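2021-07-20 Open day, sim demo in the back room

Kitchen sink task up on the big screen from 10:00, running on the Vevik build.
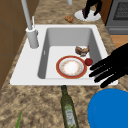
One visitor from Nernitz asked why we bother with a sink at all when a flat table would give cleaner numbers. Their group started on tables and had to redo most of the grasp tuning once they moved to basins, so the question was half a complaint. Agreed that the walls are the hard part. A plate lying in a basin leaves little room for long fingers, and small round items next to a wall are worse.

Settings for the day: scene seed 236, render resolution turned down so it would keep up on the demo machine. Labels on bottles can't be read at that setting. Two people commented on it. For the next one, try the full setting on the Flukby box and see if the frame rate holds.

Ran 27 episodes between 10:00 and lunch. Log is in the shared folder under 176. Did not score them, the reset key got pressed too often by visitors for the success rate to mean anything.

Problems:
Hand renders as flat black with no shading. From the back of the room people could not tell which way the palm was facing. Check the material file.
Viewer froze once at step 1760 and needed a restart. Same as last week, still no idea.
Camera angle was fine for the sink but people kept asking about the far counter. Add a second view.

The Montoya group wants to bring students in September. Told them yes if the viewer is fixed by then. They also asked for a printed sheet with the task list, which we don't have.

Left the demo machine on, password is unchanged.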